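Set up the simulated cell like a cell

Candela Olmedo
2025-04-03

Most teams that run a two-armed robot in simulation treat the simulated cell as software. It has a version number, it loads, and if it loads it is considered set up. I think this is a mistake, and I think the people who maintain real cells should be the ones to say so.

At Fircombe we keep one simulated cell, built on the Henico scene package, for checking dual-arm programs before they go to the floor. Until November it had no maintenance sheet. The real cell next door had one with 11 lines, signed at every changeover. When a program ran in simulation and stopped on a joint limit on the floor, we blamed the program. Two of us spent a week on it. The fault was a base offset that someone had typed in by hand and left in the scene file.
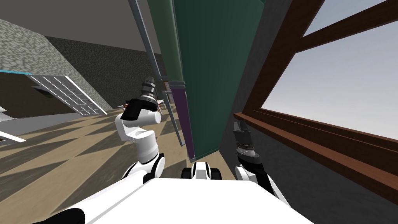
Home pose is the first line on the sheet we use now. Both arms are driven to it and the joint values are compared with the stored set before anything else is loaded. After that comes the view check, done from the robot's own head view with the arms raised. The purple pole at the foot of the green panel is a good reference for this, being narrow and upright in the scene file, and any lean it shows on screen can be compared with the head tilt in the log. If the two disagree, the camera mount transform is wrong and the session stops there.

The usual objection is that a simulated joint does not wear, so there is nothing to look after. Bearings do not wear in a file. Files still change. A gripper model gets replaced by one with a different finger length. A solver update changes contact stiffness. Someone lowers the arm mass to make a demonstration run faster and goes home. Vaughan, our integrator, argues that version control catches all of this. It records it, which helps after the failure. It does not make anyone read the record before starting a run.

A second objection is cost. The sheet takes 11 minutes. A batch on our machine is 500 runs and takes most of a night, and a batch run on a bad offset has to be thrown away.

I would go further and put the gripper check ahead of the collision check, against the order in the Zirside template. Each gripper is opened and closed through its full stroke, one at a time, and the commanded width is compared with the reported width. We allow 2 percent. Collision results mean little if the finger geometry is wrong.

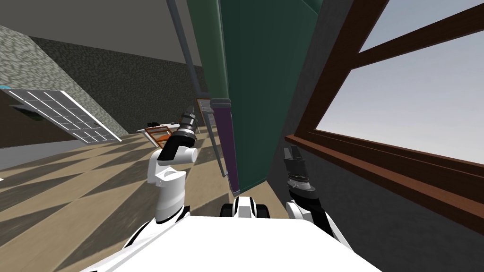 Figure 2. Head view in the simulated cell, both arms raised and the right gripper's fingers open.

We repeat the joint comparison every 60 runs. That interval is a judgment and I would not defend it hard. What I would defend is the signature. A line that a script ticks by itself gets ignored within a month, and a line with a person's initials beside it tends to get read. The script can collect the numbers. Somebody who will be asked about them later should look at them and sign.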